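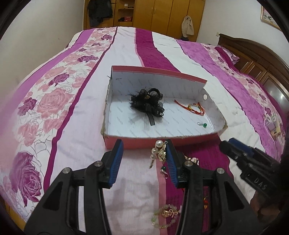
Ticket 1438
Subject: Left hand "lets go" early on small jewelry, sorting into box task
Opened by: Shiuli Pathirana
Product: Merkow hand-held pair, Jisura recording app
Status: Closed, with a follow-up

First message, 17 October 2024

Hello, and thank you in advance for reading all this, I know I tend to go on!

I'm recording the jewelry tidying task for the Ranasinghe set at home, on the bed, with the open box in the middle and the little pieces spread out on the bedspread. It's one of the nicer tasks on the list, if you ask me. You pick up an earring or a pendant between the blue pads, carry it over to the box, lower it in and go on to the next.

My trouble is with the left hand. When I play the takes back in Jisura, the opening line for that hand jumps up while I'm still carrying the piece. I haven't let go, I promise, and you can see the thing hanging there between the pads the whole way over. The checker then marks the take as "dropped before target" and throws it out. The right hand is fine. The larger pieces are mostly fine too, and it's the thin ones that get me: the dangling earrings, the fine chains, anything with a flat little pendant on it.

What I've tried so far:
Restarted the app (twice, and the phone once).
Wiped both blue pads with a barely damp cloth and let them dry.
Charged both hands overnight.
Swapped which hand goes first.

None of it made any difference that I could see. I've sent the last 10 takes up with this ticket.

Shiuli

Reply from support, Iltari desk

Hi Shiuli, no need to apologize, the detail helps a lot. We watched all of your takes and you're right, you are holding the pieces properly. The carry is lovely and steady, so please don't change how you do it.

The log gives us a good idea of what's going on. Your left hand reads 2 millimeters open when it is fully shut on nothing. A thin chain only adds a hair to that, and as soon as your squeeze eases a touch in the turn toward the box, the app thinks you've opened up. A fatter piece keeps the reading steadier, so it gets through.

Could you please do the following, in this order:
1. Close the app on the phone and open it again with both hands switched on.
2. Go to Hands, then Left, then Set Closed Point.
3. Squeeze the left hand shut with nothing between the pads, and keep it shut until the bar fills.
4. Open it as wide as it goes and wait for the second bar.
5. Record one take with a single thin piece and send us that before you do a whole batch.

If the bar stops partway, look at the round screws where the arms cross. They should be snug, with no side-to-side play.

Shiuli

Well, the bar did stop partway, at about a third, so I went and found a screwdriver. One of the screws on the left hand had worked itself a little loose, and I could wiggle the arm with my thumb. I snugged it up, ran the steps again and both bars filled. The new take is uploaded. It's the pearl one with the gold pendant, which has been rejected more than any other piece I own, poor thing.

Support

It passed! The line stays flat from pickup right through to release. Please carry on with the batch. Your earlier takes can be saved as well, we'll rerun them with the corrected closed point and you won't have to record them over.

Shiuli

Oh, that's a relief, I was dreading doing those again. One last question while I have you: should I set the closed point every session, or only when something looks off?

Support

Once at the start of each session is plenty, and again if you've tightened anything. We're adding a reminder to the Jisura start screen. Leaving a follow-up open on our side for the rerun, and closing this one.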